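Student project Saber to record two-handed assembly work for robot training

Flakau, 26/05/2018 - The student automation club at Uton Technical College has completed the recording stage of Saber, a project on teaching two-armed robots to put together small household items. The work is funded under the Fundora scheme for student engineering and is led by Traian Dinu, a final-year student of control engineering.

The chosen item is a baby bottle with handles. Operators wear black gloves and carry out the assembly by hand at a table, with the parts set out in a tray. 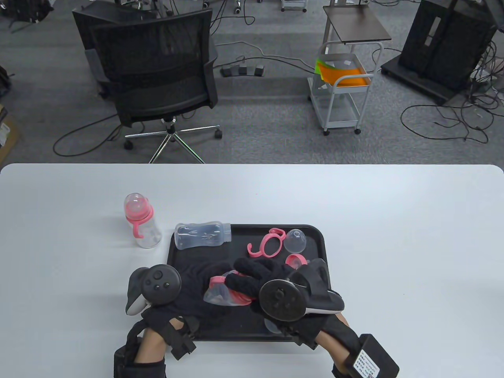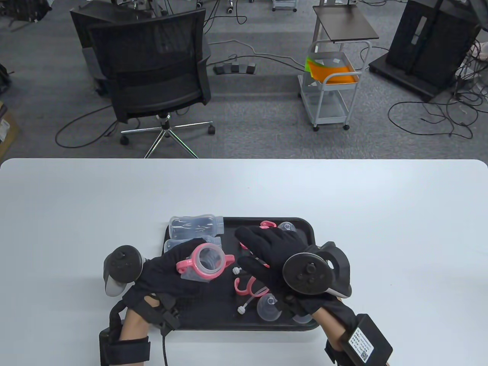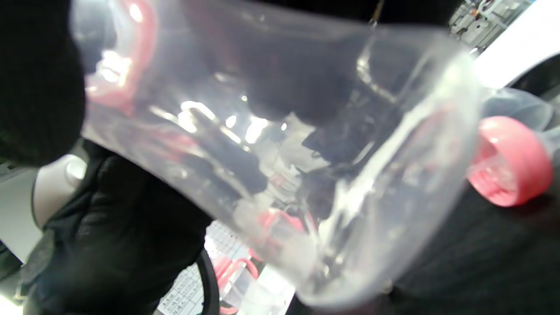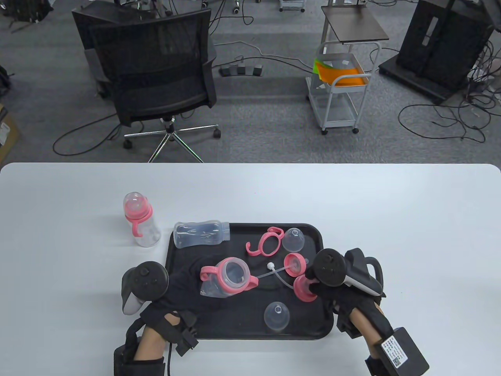 Saber recording work at Uton: baby bottle parts with pink fittings. The third picture is a close view of one bottle.

The project began in March with a comparison of several candidate objects. A bottle was selected over a torch and a lunch box for practical reasons. Its parts are light, they differ in stiffness and most of them are round, so that a part which is gripped slightly off centre tends to turn in the fingers. The body is clear, and clear plastic is a known difficulty for vision software. Highlights move across the surface when the part is turned, and objects behind the wall show through it in distorted form.

Two of the joints are of particular interest. The collar has to be started square on the thread before it is turned, and an error of a few degrees at that point will cross the thread. The soft nipple has to be pulled through the collar until its flange seats, a movement in which the force needed rises and then drops away sharply. Both are simple for a person and both are hard to describe in a conventional robot program.

The club therefore uses learning from demonstration. Hand-held controllers give the position and orientation of each hand, while video is recorded of the same movements. The two sets of data are then aligned in time and divided into short steps, such as picking up a part, bringing two parts together and turning one against the other. The recording software was written by club members and runs on equipment already owned by the college.

"Most of our effort went into timing," said Traian Dinu. "If the hand data and the video drift apart, the model learns to close the fingers before it has reached the part. We rewrote the clock handling twice, and I would expect to look at it again before the robot trials."

The recordings made so far amount to 800 demonstrations, performed by 5 operators. Of these, 81 were rejected during checking, mainly for lost tracking or for gaps in the video. The rejected files have been kept, with the cause noted, and will be used to test an automatic checking tool which is now being written.

Operators were given no fixed order of assembly. Some fit the handles before picking up the collar and others leave them until later, and the team wished to keep this variation in the data. Parts were also placed in the tray in different positions between recordings. The written procedure deals only with the starting layout, the calibration of the controllers and the naming of files.

Calibration remains the slowest part of a session. Each operator holds both hands in a set of known positions before recording starts, and repeats them at the end. Where the two sets of readings disagree by more than the permitted amount, the whole session is checked by hand. The club intends to shorten this stage, although no replacement method has been agreed.

The next stage is training and testing on the college's two-armed robot. The first trials will cover the collar joint alone, with the bottle body held in a fixture. Free assembly with both arms will follow if the collar results are satisfactory. The club has set no target rate of success for the free assembly trials and will publish the results in either case - including a record of the failures by type.

Saber is open to students of all departments at Uton, and no previous experience of robotics is required. New members complete 36 hours of supervised bench work, covering electrical safety, use of the tracking equipment and basic data handling, before they may run a session on their own. Places for the coming term are limited by the number of operator stations.

The data set will be offered to other student teams once checking is complete. It will contain the video, the hand positions and the step labels, together with the calibration readings for each session. Operators will be identified by number only.

Requests for access to the data, and enquiries from schools or clubs that wish to arrange a visit, should be addressed to the Saber project, Automation Club, Uton Technical College, Flakau.

Ends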